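Somholm shared kitchen: board and worktop check
November 2020
Areas covered: prep bench, chopping boards, board rack
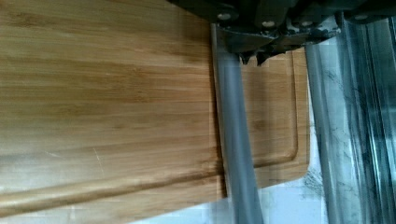
Item 4, bamboo board with juice groove. Pale scratch left of centre.

1. Bench wiped down before the check
Yes. I was told it always is. The sheet for last month has the same tick in the same pen all the way down, so make of that what you like.

2. Boards stored upright and apart
Partly. Two were leaning against each other at the back of the rack. Corrected.

3. Plastic boards, colour coded
Pass for red and green. Blue has gone furry in the middle. "Still fine" is written beside it in the Okafor log. It isn't fine. Bin it.

4. Bamboo board, large
Surface: one thin scratch running across the grain, light against the tan. I ran a fingernail over it and it barely caught. Pass, look again in December.
Groove: checked along the long side and round the corner. Pass, but use a brush on it. A cloth slides over the top and people call that clean.
Rim and corners: no splits felt. Pass.
Label on the rack says "knife-proof". See scratch.

5. Boards sit flat
Pass with a damp cloth underneath. The Prernex grip mat is meant to do this job and doesn't, at least on our bench. Replacement cost not worth it.

6. Oiling
Claimed monthly. No dates on the sheet, so marked as not done. The Jastard oil is a 200 ml bottle, supposedly opened in spring, and it's still nearly full.

7. Sanitiser made up to the right strength
Fail. No measuring jug at the sink. "By eye" is not a strength.

8. Cleaning sheet signed
Signed, yes. Whether anybody read it first is another matter.

Result: pass with actions on 3, 6 and 7. Dates to be written in, please, as well as ticks.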